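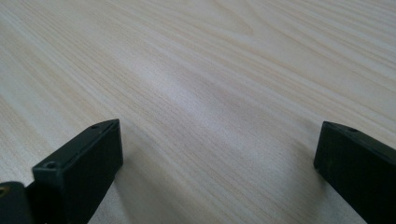
My start-of-session rules, updated

Last updated in April
6 min read

I've been promising to write these up for ages, and then Iulian Coman (who runs a much bigger setup than mine over at Zarkeck) asked me for the list twice in one morning, so okay, okay, I'm doing it! Fair warning: this is a post about habits. If you came for the Brukton teardown, I haven't finished it, and one of the screws is currently somewhere in my carpet.

So. I collect demonstrations with a handheld gripper for Hajji, a little hobby project that has eaten my evenings. You hold the thing, you do a chore with it, the recording goes off to train an arm. Easy. Except that I threw out most of my first 600 recordings, and every single reason was something boring that I could have caught before I pressed the button. A finger that had worked its way crooked. A table with crumbs on it that showed up in one batch and vanished in the next. Me starting with the gripper half shut because I was thinking about lunch.

Start with a bare table. I mean bare, including the coffee. Every session of mine opens on clean tabletop with the fingers wide apart, hovering a little above the surface, not touching anything. I hold that for 2 seconds before I go near an object. It feels silly the first dozen times and then your hand just does it. When I scroll back through a folder later, those openings look so alike that a bad one jumps right out at me, and I don't have to watch the whole clip to find out the day was a dud.

Look at both fingers. Mine are plain black blocks with little holes along the top edge, nothing fancy, and I use those holes as my reference. If the hole near one tip sits noticeably higher than its twin on the other side, something has slipped. I stop and tighten it, no "I'll do it after this batch." I said that once and recorded a whole evening of lopsided grasps. The flat inner faces get scuffed too, and that's fine, I leave scuffs alone. What I'm looking for is tape residue, or a bit of foam from whatever I was squeezing last time.

Check the light, then leave it alone! A smooth wood top like mine picks up a big whitish shine across the middle and the grain goes all gray and washed out in there. I used to fight this. I bought a diffuser, I moved the lamp, I moved it back, and I ended up with five different kinds of lighting in a single set and no record of which was which. Now I write down where the lamp is and I don't touch it until the session ends. A bit of glare I can live with. Glare that wanders around because I got fidgety is a different problem, and I'd made it myself.

Write the note first. Task, object, who's holding the gripper, which fingers are on. Gulleo, the folder tool I use, lets you skip the note field, and I really wish it wouldn't, so I type mine before recording and treat an empty field as a reason not to begin. My notes are ugly. "Spoon, me, old fingers, lamp left" is a perfectly good note.

Stop at 31. That's my cap per sitting and people always ask why such a weird number. I went back through my rejects and the sloppy ones piled up after that, so that's where I put the line. Yours will be somewhere else. Iulian goes a lot higher, but he also stretches, and sits in a proper chair. When I hit the cap I put the gripper down and go do something with my wrists that isn't this.

Don't fix things quietly. If I bump the table or spot a loose screw halfway through, I say so in the note, even if the clip looks perfectly okay. This was the hardest one for me to stick to, I'll admit. You get to clip 12, it's been going great, and there's such a temptation to nudge the finger straight and carry on as if nothing happened. Then three weeks later you're staring at two halves of a session that don't match and you can't remember a thing about it.

Iulian disagrees with me about the pause at the start, by the way. He trims it off in software and thinks I'm wasting time. He may be right about the trimming! I still like having it in the raw files, and I keep the raw files forever, so we've left it there.

I'm still undecided on wiping the table between objects or only between sessions. At the moment I do it between objects, with a dry cloth, and then put the cloth on the windowsill. If you've got a rule for that one, put it in the comments, I'd love to steal it.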